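Open afternoon at the Drellon manipulation lab

Drellon opened its manipulation lab to visitors on Tuesday and I went along for the two o'clock slot. The group was small enough that everyone could stand near the bench. Oğuzhan Akgül ran the session and took questions as he went.

The task was table clearing: plates into a dish rack, one at a time, using an arm with a parallel gripper. Plates are awkward for two fingers. The rim is thin, it sits close to the table, and a grip a few millimetres too high slips off the curve. Akgül said the current controller had been trained on 502 demonstrations, all recorded by hand, and that nearly a third of those were plates.

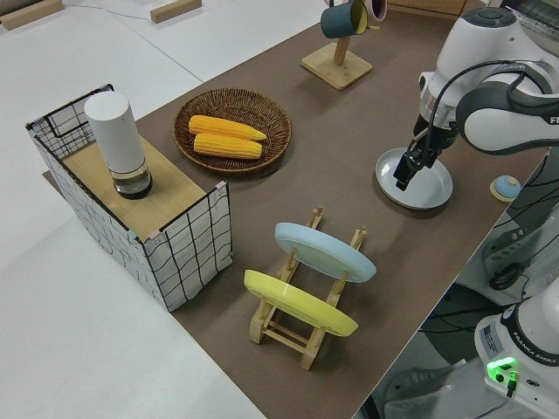 Does the arm need the plate to be in a fixed spot? The start position can vary across most of the table, provided the rim stays within reach and nothing blocks the approach.

Speed was modest. A full pick and place took 14 seconds by my watch, most of it spent on the approach. Akgül put the success rate at 72 per cent on plates the system had not met before, and lower on very shallow ones. Most failures come at the rack — the plate arrives slightly rotated and catches on a peg.

I asked about force sensing. The joint torques are logged but the policy does not use them yet, so contact is judged from the cameras alone. Myrtle Dunleavy, who works on the control side, expects to change that by July. I would like to see the same task run again once she has.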